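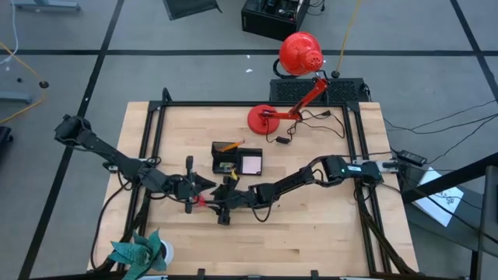
Closport office, second floor — August walk-through
Checked by Capucine Pruvost, with Chia-jung Yuen holding the ladder

1. Exit route, stairs side: OK. The bicycle has moved. It is now on the landing.

2. Extinguishers: OK. Tag on the kitchen one is legible again.

3. Desktop sharps: COMMENT. Scissors get stored points down, please.

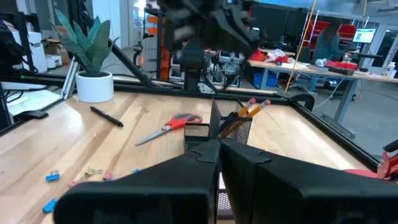

Item 3. Scissors beside the pencil holder.

4. Extension cords: FAIL. One heater plugged into a strip plugged into a strip. Chia-jung has confiscated the middle one.

5. Work surfaces: OK. Wipe down after use, including the far edge. 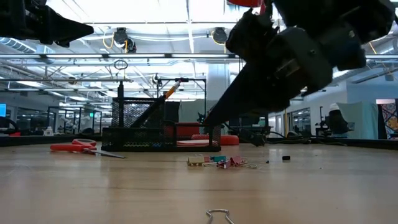 Item 5. Long table with mesh organizer.

6. Shelf loading: COMMENT. Limit is 80 pounds per shelf. The Drokine binders come to 66, so the fern may stay.

7. Small items underfoot: OK. Erasers and paper clips go back in a drawer at the end of the day.

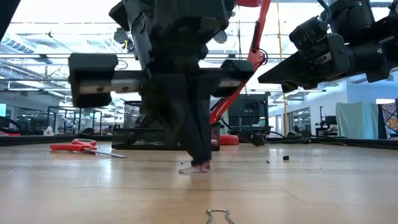
8. First aid box: FAIL. Plenty of eye wash, one bandage. Reorder from Kirnska, and not the pack of 1,000 this time.

Recheck items 4 and 8 before the fire drill, 10 a.m.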